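Fans of slow-burn ghost stories, clear your calendars! The Cotside Fright Weekender is back in January for its biggest run yet, and after a long afternoon with the program spread across my kitchen floor I can report that this is the one to travel for.

For anyone new to it, Cotside is the little seaside festival that began as a single all-nighter at the Hegarty, a one-screen theater with a balcony that creaks at exactly the wrong moments. Rónán Coughlan booked that first night on a hunch that people would sit through six hours of fog, candles and very bad decisions. They did, and they asked for more. This time there are 36 features over four days, plus shorts, plus a midnight strand that I already know is going to wreck my sleep (worth it).

## The opener

The big news is *Ollell*, a haunted-lighthouse picture that has spent most of the year playing tiny rooms and sending people home rattled. I caught it in the spring with a crowd that had gone dead silent by the second reel, and I still think about the staircase. It's a patient movie. The first real scare comes 44 minutes in, and by then you've been leaning forward for so long that your neck hurts. Lama Saab wrote and directed it, and she'll be in town for a Q&A after the opening night show.

"I wanted the house to be polite," Saab told me over the phone. "It lets you in, it keeps the lamps lit, and it waits. My mother watched it and asked why they didn't just leave. I told her, Mom, they like it there!"

She's also picked a film to show alongside hers, and it's a beauty: *Zirnon*, a scrappy shot-on-tape oddity about a telephone exchange that starts taking calls from the bottom of a lake. Prints of this thing have been rumored for years. The tape that's screening came from a private collection and has been cleaned up just enough to follow the plot, with all the hiss left in. I am beside myself.

## The rest of the lineup

Saturday-matinee types should look at the creature double bill, two rubber-suit pictures that are a riot with a full house. If you like your horror mean and cheap, the midnight strand goes further than it ever has, and Coughlan cheerfully admits he turned down one title only to let it back in a week later. The shorts blocks were pulled from 1284 submissions, and the folk horror one is the strongest of the bunch on paper, with a wordless piece set in a peat bog that has been picking up fans all fall.

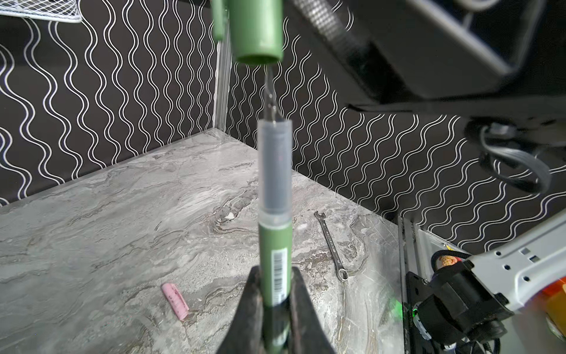 *A green marker, held upright.*

## Getting in

The Hegarty holds 539 people with the balcony open, and the opener will fill it. Weekend passes went on sale 11/7/22, with single tickets to follow once the schedule is locked. Passholders still have to reserve seats for *Ollell* and *Zirnon*, so don't skip that step. Bring a sweater for the balcony, eat before the double bill, and if you see somebody in the third row with a thermos and a program covered in scribbles, come say hi. I'll be there for all four days.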